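April, moving week

Up at five. Rain had stopped. The truck was booked for eight and came at twenty to nine, which I didn't mind as the kettle was the last thing left unpacked. Two men and a trolley. They had quoted 82 boxes from the walk-through and I had gone over that by the weekend, so there was a bit of muttering and then they got on with it.

The piano went first, down the side path and over the neighbour's low fence. Then the wardrobe, the beds and the freezer. The freezer should have been defrosted the night before and I had forgotten, so it went on wrapped in towels.

Rang the depot at Trarnen mid-morning to ask whether the drawers had to be emptied before lifting.
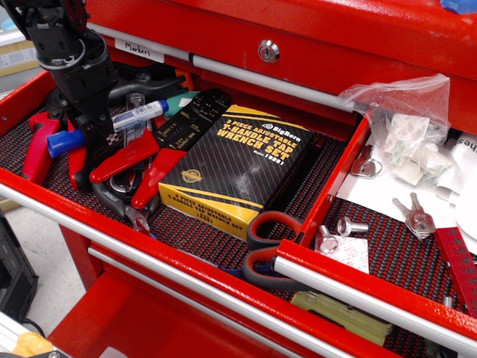
Lanz told me to leave the clothes in, take out anything heavy, and tape the fronts with paper tape, as the brown stuff lifts the varnish. Also that the second load couldn't be held past four o'clock, and the gate code at the storage yard had changed.

Did the drawers on my knees in the hallway. Used up the paper tape and started on string. Found the warranty for the old washing machine and the good scissors.

The storage unit is at Skudalex, out past the Curnadcombe turnoff, 52 kilometres each way. Followed the truck in the car with the plants on the back seat.
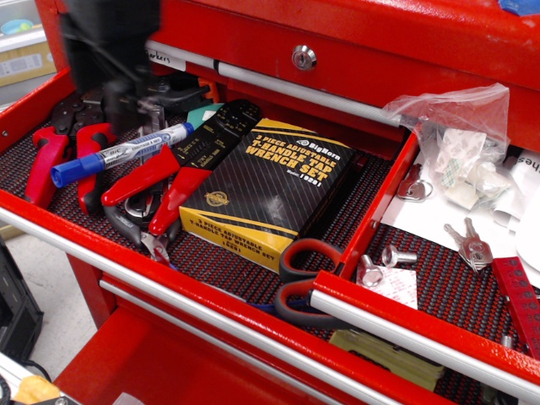
The new gate code worked on the second try. The unit is three metres wide and looked plenty big until the couch was in it. They stood the mattresses on end along the left wall and stacked the book boxes at the back, so there's no getting at the books before winter. I kept a narrow aisle down the right – paid for it in floor space but I will want the heater.

Padlock is my own. Spare key is in the glovebox for now.

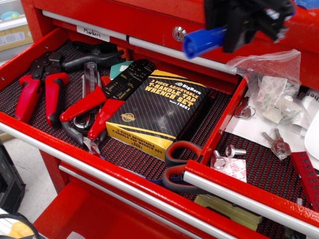 Back at the house by six. Swept the bedrooms, wiped out the pantry, left the oven for tomorrow. The rental inspection is at ten. Still to do: redirect the mail, read the gas meter, return the trolley straps they left on the verandah. Fish and chips on the back step. Sleeping on the camp bed tonight, and my shoulder is sore.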